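Search this site
Enter keyword Go

Visit report: Skandum writing instruments, assembly and test rooms

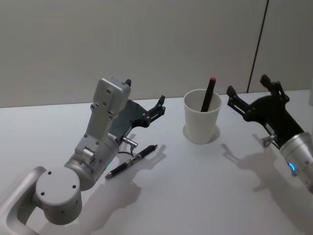
Black-barrelled pen with silver bands, on the white table in the test room.

The visit took place on 2nd November and lasted most of the morning. Skandum occupies two floors of a former dye works. Stores and turning are on the ground floor, assembly and testing above. Our host was Henrik Dreßler, who has charge of the test room and gave most of the technical information recorded below. We started upstairs, as the turning shop was being swept.

The pens are put together from bought-in and in-house parts. Barrels are turned on site from bar or tube. Refills come from Uvix in sealed cartons of 200, and each carton is sampled before release to the benches. Clips, where a model has one, are pressed elsewhere and arrive plated.

Assembly is by hand at most stations. The refill is seated against a shoulder inside the barrel and the front section is screwed down to a set torque. Too little and the tip moves under the hand; too much and the thread at the front of the barrel tends to open. Dreßler showed us a tray of split barrels kept for training. The splits all ran lengthwise from the thread, the longest reaching well past the first band.

Bands are fitted before the front section. They are a light press fit with no adhesive. We asked whether they work loose in use and were told that the returns log has a few such cases, nearly all from one early batch of the Tazi model, whose barrels had been turned slightly under size. The gauge for that diameter has since been replaced.

The grip took up a good part of the discussion. A textured grip can be cut, rolled or moulded, and Skandum has used all three. Rolling is quickest but raises the diameter a little, so the blank must be made smaller to suit. Cutting leaves a sharper edge, which some customers like and others return. The pattern now in use on the Bikano is the result of 14 trial pieces, and we were allowed to handle several of them. The coarser ones were uncomfortable after a page of writing. The finest gave no more hold than a smooth barrel.

The test room has pale grey walls and white table tops. White was chosen so that ink spots show at once, and the tops are wiped with spirit at the end of each shift. Three tests were explained:

Line test - a continuous line is drawn on standard paper and checked for skips and blobs.
Drop test - the pen is dropped tip first from bench height on to a hard board, then put through the line test again.
Storage test - pens are held tip up, tip down and flat in a warm cabinet, 64 at a time, and examined for leakage at the tip.

The line test result is recorded in metres. The best figure on the wall sheet was 844, for a medium refill. Fine refills generally last longer, but they skip more often at the start of a line, and the limit for skips is set separately. Dreßler regards the starting skip as the more serious fault, as it is the one customers notice in the shop.

Packing was not running. Finished pens go into card sleeves and then into flat boxes. The sleeves have been made shorter since April, when a change of carton left them catching on the lid.

Points to follow up: a copy of the torque settings for the front section; the paper specification for the line test; and whether the storage cabinet is logged overnight - the chart we saw had a gap in it.

Access is by the side gate. Parking is limited, and the stairs to the upper floor are steep.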